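In defence of folding on the bed

My aunt had a table for folding. It stood in the back room in Hotarham with nothing else on it, and she would no more have folded a shirt anywhere else than she would have peeled potatoes in the bath. I was brought up to think this was how decent people lived, and it took me until well into my forties, and a move to a flat with no room for such a table, to come round to the view I now hold quite firmly - that the best place in any home to fold clothes is on top of a made bed.

I know the case against. Pravesh Steyn, with whom I have argued about this over more pots of tea than either of us would care to admit, says that a bed is soft, and that you can't get a straight edge on a soft thing. He is right about shirts. If you wear a pressed shirt five days a week then by all means buy a table, and an iron to go with it. But most of what comes through my wash is knitwear, and a jumper doesn't want a straight edge. It wants to be laid out with plenty of room round it, have its arms brought in, and be turned over once without being dragged across anything. 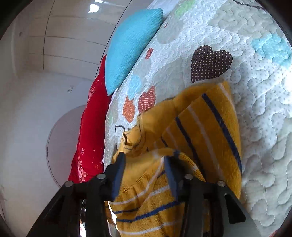 Mustard, navy and white, waiting its turn on the quilt.

Stripes are a great help, I find, and I would recommend them to anyone who folds badly. When the bands on a jumper run off in every direction you know you have more smoothing to do, and when they lie level you can stop. A plain grey one gives you no such guidance and will let you put it away crooked, and you only find out in December when you pull it out with a crease down the front.

Then there is the matter of the bedspread. I like a quilted one for this, because the stitching gives the wool something to rest against, and I like a cheerful one too, with hearts or whatever you please on it. Trinh Vũ thinks patterned bedding makes a pile of washing look twice the size, and perhaps it does, but I have to stand over that pile for a good half hour of an evening and I would sooner have something nice to look at between socks.

The other thing in the bed's favour is that you have to finish. A heap on a table can sit there for a week (my aunt's never did, but mine would), whereas a heap on the bed has to be dealt with before you can get in. I have gone to sleep beside a pile of towels exactly once, and I didn't care for it.

Contact the editor | © 2023 Garrido | Back to top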